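Home | Shop News | Workshops | Press | Contact

Reading time: 2 minutes

8 Jul 2019

FOR IMMEDIATE RELEASE

Hosto brings its stripe-sorting laundry day to Bollcombe

Hi, I'm Sheena Nisbet, I run Hosto, and I have wanted to write this release since last October! We're opening our laundry and mending room in Bollcombe to anyone with a pile of clothes they can't face. Bring the pile. We'll give you a table, a basket and a cup of tea, and we'll go through it with you.

I started Hosto after I found 653 odd socks and tops in the back room of my old shop (I kept a tally on the wall, so yes, that's the real number). Since then we've had 1,783 garments through our hands, and I still get a kick out of a good stripe. Stripes are what I always start beginners on. You can see at once if the side seams are straight, and the lines give you something to fold along. Sleeves in first, then the bottom up to the collar, and go easy on the hem if it's a stretchy knit.

The new sessions last around two hours with places for eight people. Wyn Ruddock teaches the folding half. Elspeth Laing does mending, mostly loose hems and popped shoulder seams, and she'll show you her blind stitch if you ask nicely. The first four people to book get a Ritchie mending kit, which is our own little tin with needles, white thread and a decent pair of snips.

We're also putting out a new folding guide, called Vukach after the street where I grew up. It covers T-shirts, long sleeves, fitted sheets (I know, I know) and how to split a wash when you own a lot of red and white. Red stripes go in a cool wash by themselves the first few times, please! I have a pink bath mat at home from learning that one.

"I came in with two trash bags of kids' clothes and went home with one small stack and a donation box," says Kevin Salazar, who came to our trial session. "My dresser closes now."

Booking is open at the shop counter or by phone. Clothes should be clean when you bring them, and labeled if you're leaving anything for Elspeth.
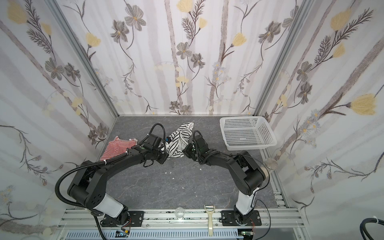 Reader comments

Eero Turunen: Is the guide sold separately? I'm too far away for the sessions but my fitted sheets are a disgrace.

Sheena Nisbet: Yes Eero, just call the shop and we'll mail you one!

marge_b: Black and white stripes are my whole closet. Do those need a cool wash too?

Sheena Nisbet: I do mine cool, inside out.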